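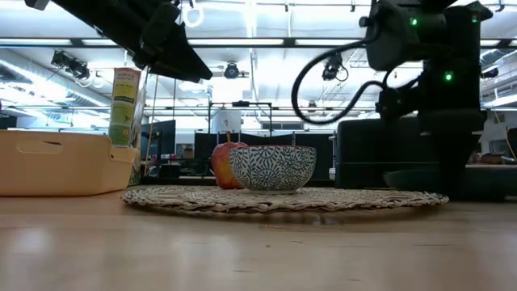 Patterned bowl and red apple on a woven placemat.

Droder Submission Manager
Single-user license for freelance writers and bloggers

Droder is a desktop program for writers who send work to paying websites, magazines and newsletters. It keeps pitches, drafts, contracts and invoices in one file on the user's own computer. The program is published by Riedl Software of Tenurbridge and is sold through this site and through the Premham office.

Tracking submissions
Each piece is entered once and may then be linked to any number of markets. The record shows the date sent, the editor's reply, the fee offered and the date on which payment falls due. A piece that is out with one market is flagged if the user attempts to send it to a second – the flag may be switched off for markets that accept simultaneous submissions.

Market list
The program is supplied with a list of 438 markets that pay for written work. Entries give the subject area, usual word count, rate of pay, payment method and rights requested. Users may add their own entries, which are stored separately and are not overwritten when the list is updated. The supplied list was last revised on Jun 30, 2019. The next revision is scheduled for January.

Invoices and income
Invoices are prepared from the submission record and saved as PDF files. The license includes 5 invoice templates. Unpaid invoices are shown on the opening screen, with the oldest first. Income may be totaled by client, by month or by tax year and exported as a spreadsheet.

License terms
The license covers one user on 2 computers. List updates are included for the first year. After that period the program continues to work in full, and updates may be renewed separately. Licenses are not transferable.

System requirements
Windows 7 or later, or macOS 10.12 or later
20 MB of free disk space, not including attachments
Internet connection for activation and list updates

Ordering
The license key is sent by email once payment has cleared. Orders from writing groups and colleges are handled by the Premham office – please state the number of users when writing. Printed copies of the user guide are available on request and are charged separately.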